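In Praise of Keeping the Old One
Feb 16, 2019

My grandmother kept the same stand mixer for most of her married life, and when I was small I assumed that was simply how things worked. You bought a mixer, you learned its moods, and you and the mixer grew old together in the kitchen. I think about her a good deal these days, usually when I'm standing in a store being told that the thing I own can't be helped.

The last time was in April, when our washing machine quit with a full load inside. The man at the store was very kind and told me a new one would be easier all around. I went home and thought it over, and then I called the little repair shop on Gurcombe Street, mostly out of stubbornness. The part cost seven dollars. The visit cost a good bit more than that, and I paid it gladly, and I got to hear what had gone wrong and how to keep it from happening again – a small education thrown in with the bill.

Now, I know that not everything should be saved. I once spent 200 dollars on a toaster oven out of pure sentiment, and my family has not let me forget it. Some things really are finished, and a good repair person will tell you so. But I do believe we've gotten too quick to give up, and that we lose something when we do. A person who has seen the inside of a lamp or a vacuum cleaner is a little less afraid of it afterward. It stops being magic and goes back to being screws and wires and a bit of lint.

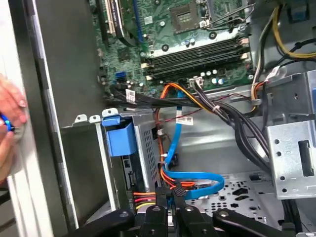
Inside a desktop computer tower with the case open.

Computers scare people most of all, I find, and they scared me too. When ours here in Zidmont got slow, I was sure it was a goner. I took the side off with the radio playing and a cup of tea close by (not too close), and felt quite bold just looking in. It was mostly dust.

So before you haul the next thing out to the curb, let it sit on the table for an evening. Ask a neighbor about it, or call a shop and see what they say. You may still end up buying the new one, and I won't think any less of you if you do.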